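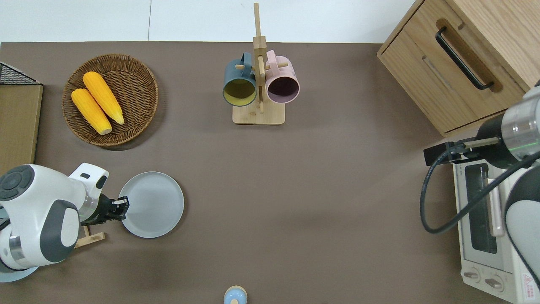
For immediate release

Brirosham shared workshop opens its two-armed kitchen bench to visitors in September

The Brirosham shared workshop will show its home-built robot project, Herkik, to the public for the first time in September. Herkik is a table with two robot arms, on which members try small kitchen tasks: to put a plate into a rack, to hang a mug on a peg, to move the corn from the basket to the toaster oven. The visit is free of charge and starts on Friday at 18:00.

The work began with one arm and a table that was too small. After the second arm was added, the members had to plan again the whole mounting and the way of the cables, which were catching on everything. The controller was rebuilt 2 times. Until now the group has spent roughly 700 hours on the project, mostly in the evenings. 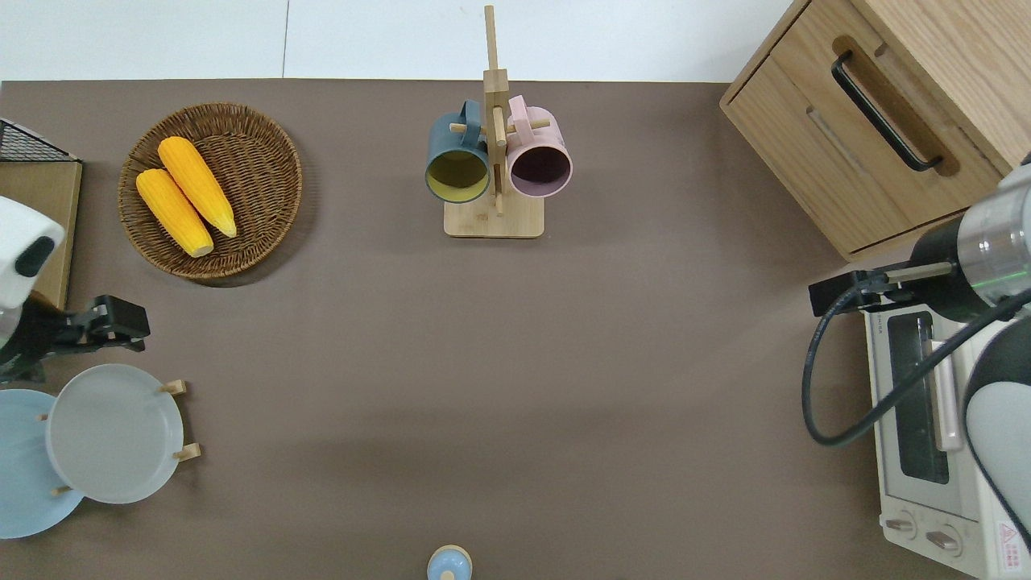 Brirosham Shared Workshop — Robotics Team

Plates were the most difficult part of the spring. A gripper with two fingers must take the rim at the right height, and a few millimetres decide if the plate stands in the rack or lies on the table. The team has written down 1,193 attempts with plates, and the full list, with all the failures, can be read at the workshop. For the mugs a similar list is being made.

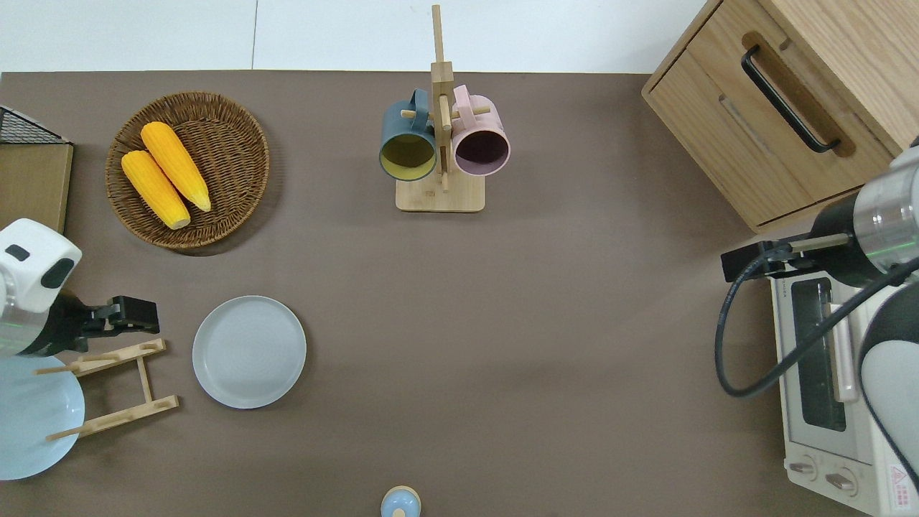

Can a person without experience build such a bench at home?

With patience, and with help for the electrical part. The arms are the expensive piece and should be bought ready-made or second-hand; the table, the mounting and the software can be done in a normal garage. We advise to begin with one arm and one object, and to place a stop button before anything moves.

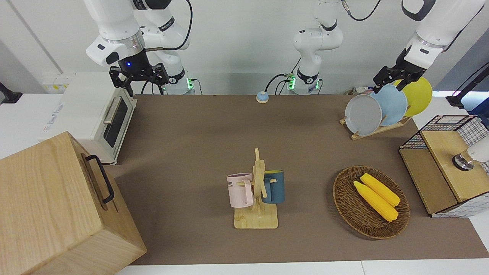 The costs of the build, without the arms, have come to 1,335 euros. The workshop has paid one half from the members' fees. The other half was given by Lüthi, a metal shop in our street, which also cut the mounting plates — three times, as our first two drawings were wrong. The control program is called Plorner and was written by the team. It will be given free to other workshops when the instructions are finished.

On the open evening the visitors can choose the next task for the arms and see how it is set up. Children are welcome together with an adult. It is asked to stay behind the yellow line when the arms are switched on.

Press and school groups are asked to write to the workshop office before their visit.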